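Vetness Wrist View Pack
README, version notes and data card
Last updated: Jul 22, 2025

What you get

The Vetness Wrist View Pack is a set of rendered clips for people training or testing pick-and-place software. It is sold as an add-on to the Hano simulator and will not open in older Hano builds without the converter in the tools folder.

The pack holds 323 clips. Each one runs for up to 90 seconds at 20 frames per second. Clips are stored with joint positions and gripper opening for every frame, in a plain CSV next to the video.

All clips are simulated. There is no real camera footage in this release.

The room

The clips come in 16 room layouts. Walls and ceilings in the checkered layouts use a small repeating pattern, so that camera movement is easy to follow. Furniture and worktops are left in flat colours by default. If you own the Skurnorov texture set you can swap these for your own surfaces, using the names listed in surfaces.txt.

Wall items such as windows and pictures do not move and cannot be picked up. Please leave them out of your object counts.

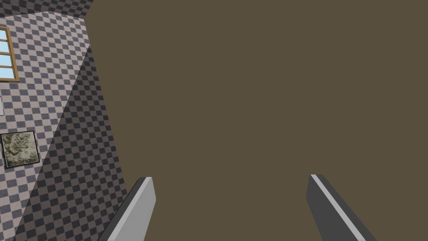 Wrist view in a checkered layout, gripper open and holding nothing.

Frames like this one are part of the set and should be kept when you train. A model that only sees frames with an object between the fingers tends to report a grasp too often. In our own tests, removing the empty frames made the false grasp rate worse in every layout we tried.

Large plain surfaces are harder for depth estimation. If your method needs texture, filter on the flag low_texture in the index file. The flag is set by a script and we have not checked it by hand.

Folders

clips/ video files, one per clip
state/ CSV files, same names as the clips
rooms/ layout files for Hano
tools/ converter and index builder
surfaces.txt
LICENCE.txt

Known problems

The gripper opening is given in metres in most files. A few of the early ones use millimetres. The column header is correct in both cases, so read it before you load the values.

Shadows on walls facing away from the light are darker than in the February release. Mixing the two releases in one training run is possible but you should keep the version column.

Licence and support

One licence covers one site. Resale of the clips is not allowed. Resellers in the Giannakopoulos programme should send support requests through their own portal; everyone else can use the form inside Hano, under Help.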